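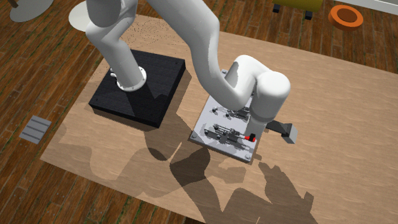 Fri 9 April

I have spent most of this winter teaching a robot that does not exist to pull a lever that does not exist, and as of this morning I have a number to show for it. The number is 66. I'll get to what it's a percentage of.

Regular readers (hi, Zlatko) will remember that in December I was very excited about shadows. The policy I'd trained in simulation did well under the soft, even lighting I'd built everything with, and then I moved the light source and it fell apart. The arm would head off confidently toward a dark patch on the tabletop and close the gripper on it. It did this over and over. There is something humbling about watching your work try to pick up its own shadow.

So the plan was to make the lighting harsh and keep changing it, and see whether the thing could learn to care about the red grip on the mechanism and stop caring about everything else. Everyone does some version of this. My small twist, which Humaira Niazi suggested over a bad sandwich, was to render the same moment of the same episode under different lights and penalize the network when its idea of where the grip was moved between them. The grip hasn't moved, so its guess shouldn't either. I wrote that down on the sandwich bag and then spent three weeks finding out why it didn't work.

It didn't work because I had the sign wrong in one line. I was rewarding it for disagreeing with itself. Dušan Radonjić found it in the time it took his tea to cool and has been very decent about it, by which I mean he has only brought it up at every meeting.

With the sign fixed, training took 12 hours a run on the old Lasatlow box, and I did more runs than I'm going to admit to here. I kept the floor clutter in, including the big orange ring, which Zorica Vukadinovic would like removed on grounds of taste. It stays. A policy that can be thrown off by an orange ring deserves to find out early.
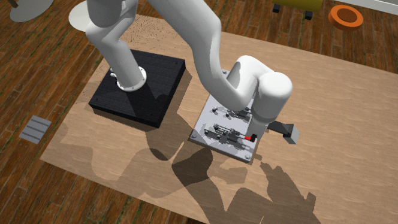
What the number means

I ran 300 test episodes with light positions the policy had never seen. A success means the gripper closes on the red grip and the lever travels its full range. Nudging it hopefully doesn't count, though I did check what the score would be if it did (flattering).

The December version managed 12 percent. The new one gets 66. I'd like to say I was calm about this.

Before anyone orders a cake, the failures are nearly all one kind. When the end of the arm sits right over the grip, it hides the thing it's reaching for, and if the light is low as well the policy seems to lose its place and hover. Nikola Lazarević thinks a second camera would fix it. I think a bit of memory would fix it. We have a small bet, and I've started on mine first, so at least I'll be wrong sooner.

Code goes up once I've taken the swearing out of the comments.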